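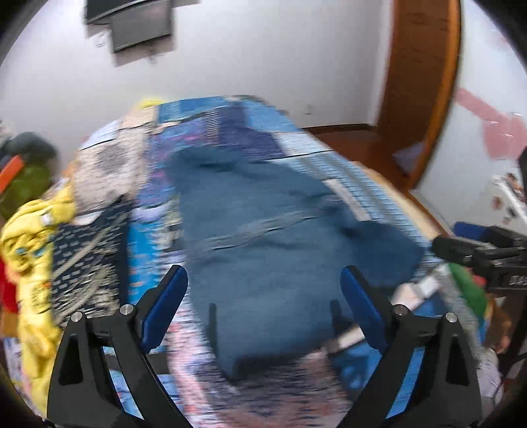
My local Sivell has taken out four of its six staffed tills and put in a scan-as-you-go system called Cetico. You pick up a handset by the door, zap everything as it goes into your bag, and pay at a post on the way out. There is a large green sign saying this was done because customers asked for it. I have asked around and I haven't met one of them yet.

I did give it a fair go. Three visits in February, all at around teatime when the place is heaving. On the first I was picked for a "service check", meaning a young man took everything out of my bag and scanned it again while people edged past us. On the second the handset wouldn't accept that loose onions exist. The third went fine, I'll admit, and I was out quicker than I would have been in the old queue. Then I got home and saw I'd been charged full price for the yoghurts that had a yellow sticker on them.

The chain says the average shopper saves 616 seconds a month. I would love to know how anyone measured that, and whether they counted the time spent waiting for someone to come over and prove you're old enough for a bottle of cider.

Elżbieta Stępień, who used to work the end till, is now on "floor support" with a tablet. She says it's all right but her feet hurt more. Her hours went down to 30 a fortnight. The press release in the free paper talked about "freeing colleagues to do what they do best", and I'd have thought what Elżbieta did best was get a full trolley through in no time at all while asking after your mother.

My neighbour Lech thinks I'm being an old grump. He likes not having to talk to anyone, and he points out that prices on the basics have stayed put since the change. Have they, though? Coffee hasn't. Neither has washing powder, and the bag of rice is the same price but looks thinner to me – I didn't keep an old one, so I can't prove it.

Skelden, the smaller place up by the station, still has people on every till. It costs more, and the bread is usually gone by four. I've been going there for the midweek shop anyway. Urszula on the bakery counter reckons head office has been in twice with a tape measure, looking at the space by the door.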